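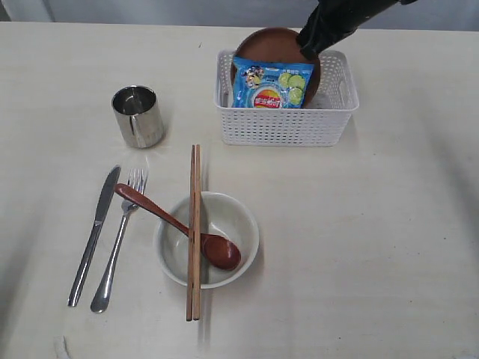

Imani Doucet

The white baskets have reached the break room table, and I am told this is progress.

For anyone who missed the August meeting, the plan goes like this. Each table on our floor gets one plastic basket with handle slots at the ends. Whatever has been living on the table goes into the basket. At 3 in the afternoon the basket goes to the shelf by the sink, the table gets wiped, and we all go home feeling like people who own coasters.

I have spent a week with the system and have some findings.

A round wooden plate will go in if you stand it upright against the back wall. It sticks up over the rim like a sunset, and I have stopped trying to talk it down. Lying flat was Leilani Oyelaran's idea, and she is welcome to come over from Accounts and demonstrate. A bag of snacks fits nicely in front of the plate. Ours is bright blue with a cartoon on it and cucumber slices down one side, and it has now been in the basket longer than any snack has ever survived in this building. I put that down to the cucumber. Leilani says people simply can't see food once it has been tidied, and if she's right we could save a fortune on the Limo account's visitor cookies.

The steel cup and the white bowl are still holding out on the tabletop. The cup is fine. It's short, it's shiny, it takes up no room, and it can go in last. The bowl is another matter - put it in early and the plate has nowhere to lean, put it in late and it ends up on top of the snacks, which is how you get crumbs. My current thinking is that bowls belong in the cupboard, where we had them before we had a system.

A few house rules, since I was asked for some. The baskets are for things that live on the tables. They aren't for mail, chargers, or the Zapata binders, all 8 of which turned up in the one by the window. Please don't carry a full basket by one handle. And if you open a bag of something, finish it or fold the top over.

We bought 20 baskets and they cost us $125, so there are spares in the supply closet behind the Skurley boxes. Take one if your table needs it. Sign the sheet. The pen on the string is gone again, so bring your own.

Next month: the drawer with the takeout menus. Leilani has offered to hold the trash bag.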